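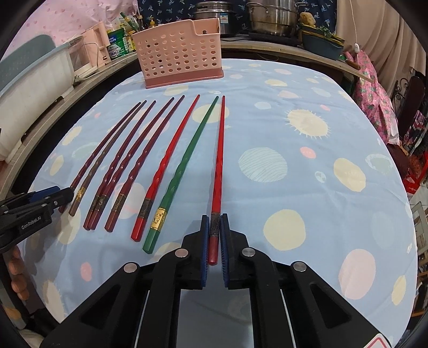
Sesero 5-Cup Rice Cooker

Sold by Turstead Kitchen Supply
Color: white
Status: in stock, ships from our Clirerstead warehouse

The Sesero is a plain rice cooker for a household that eats rice most days. It cooks white, brown and short-grain rice, makes porridge, and keeps a finished pot warm until dinner. There is no app and no touch screen. The front panel has a start button, a menu button, a keep-warm button and a small display that shows the setting and the minutes left.

It replaces the older Sesero with the glass lid. The new lid is hinged and latches shut, so it spits much less starch onto the counter. The heating plate is wider than before, and the pot is heavier and sits lower in the body.

What it cooks

White rice: The default setting. If you plug the cooker in and press start, this is what you get. It works for medium-grain, jasmine and basmati.

Short grain: Soaks the rice at low heat first, then cooks it a little softer. Use this one for sushi rice or any rice you plan to eat with chopsticks.

Quick: Skips the soak. A small pot of white rice is done in 22 minutes. The grains come out firmer than on the regular setting, and some people like them better that way for fried rice.

Brown: Takes 95 minutes for a full pot. This is a long time and we get calls about it. The cooker is working normally. Soaking brown rice overnight in the fridge will make it more tender but will not shorten the program.

Porridge: Cooks with the heat low and the steam vent open. Do not fill past the porridge line, which is lower than the rice lines.

Keep warm: Comes on by itself after every program except porridge. Rice holds well through the evening. We don't recommend leaving it on overnight, as the bottom layer dries out.

About the cup size

"5-cup" means five of the small measuring cups that come in the box, measured dry. A rice cup is smaller than a regular American measuring cup. If you use your own cup, the water lines inside the pot will be wrong and the rice will come out hard. If you lose the rice cup, we sell replacements (see Parts).

A full pot feeds a family with some left over. The smallest amount we suggest is one rice cup. Less than that tends to brown on the bottom before the middle is done.

In the box

Cooker body
Inner pot with nonstick coating
Detachable inner lid
Rice cup
Paddle and paddle holder
Steam basket
Power cord
Printed manual in English and Spanish

Setting it up

1. Wash the pot, inner lid, paddle and steam basket in warm soapy water and dry them. Wipe the outside of the pot well. Water between the pot and the plate will hiss and can leave marks.

2. Put the cooker on a flat surface with open space over the steam vent. Under a low cabinet, pull it forward to the edge of the cabinet before you start a program. Steam will lift paint and veneer over time.

3. Push the cord firmly into the back of the cooker, then plug it into the wall. Use a wall outlet and not an extension cord.

4. Run one pot of plain water on the Quick setting and pour it out. There may be a faint smell the first time.

5. If you want to serve at the table, unplug the cooker and bring the pot over on a trivet. Set out the bowls and chopsticks first, as the pot is hot and you'll want both hands for it.

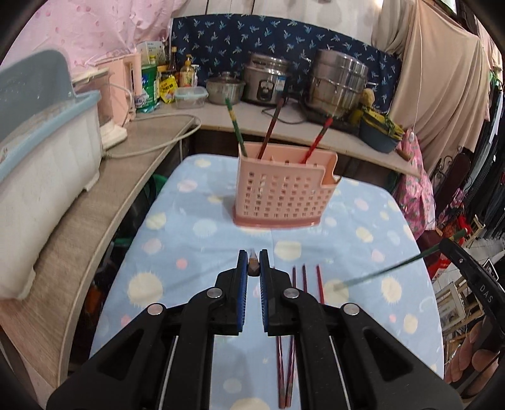

Cleaning

Let everything cool before you wash it. The inner pot, inner lid and steam basket can go in the dishwasher on the top rack, but the nonstick coating lasts longer if the pot is washed by hand. Don't use steel wool or metal spoons in it.

The inner lid pops out when you press the tab in the middle. Wash it after every use, even when it looks clean. Starch dries in the gasket and the lid stops sealing. The steam cap on top lifts off and rinses under the faucet.

Wipe the body with a damp cloth. Never put it under running water. If a grain of rice gets stuck to the heating plate, wait until the plate is cold and rub it off with a damp sponge.

Common problems

Rice is hard in the middle. Check that you used the rice cup from the box. Then check that nothing is stuck under the pot.

Rice is mushy. Drain the washed rice fully before adding water to the line.

Foam comes out of the vent. Rinse the rice until the water is mostly clear. If it still foams, you may have the pot overfilled.

Bottom is brown. A light tan layer is normal on the White setting. If it gets dark, fluff the rice right after the beep and turn keep-warm off sooner.

Display is blank. Push the cord in again at the back of the cooker. The plug there is tight and often isn't seated all the way.

Parts

Rice cup, inner lid, lid gasket, steam cap, steam basket and inner pot are all sold separately. Parts for the older glass-lid Sesero do not fit this one. The Blackwood steam basket does fit and is a bit deeper, if you want more room for dumplings.

Warranty and returns

The Sesero has a 2-year warranty on the body, the plate and the electronics. The nonstick coating is not covered for scratches. To make a claim, email us with your order number and a short note on what went wrong. Unused cookers can be returned in the original box. Cookers that have been used can be exchanged only if they are faulty.

Customer comments

"I bought this for my mother, who had her last cooker so long the numbers had rubbed off the pot. She only uses the Short Grain setting. Rice is good. The beep is loud and I haven't found a way to turn it down."
Ji-hoon Min

"Solid machine. Brown rice takes forever, but the page warned me. I would like a longer cord. My outlet is behind the toaster and it just reaches."
Henrike Rothe

Reply from Turstead: There is no volume setting for the beep on this model. A longer cord is due in May and will be listed under Parts.

Page last updated 2023-04-30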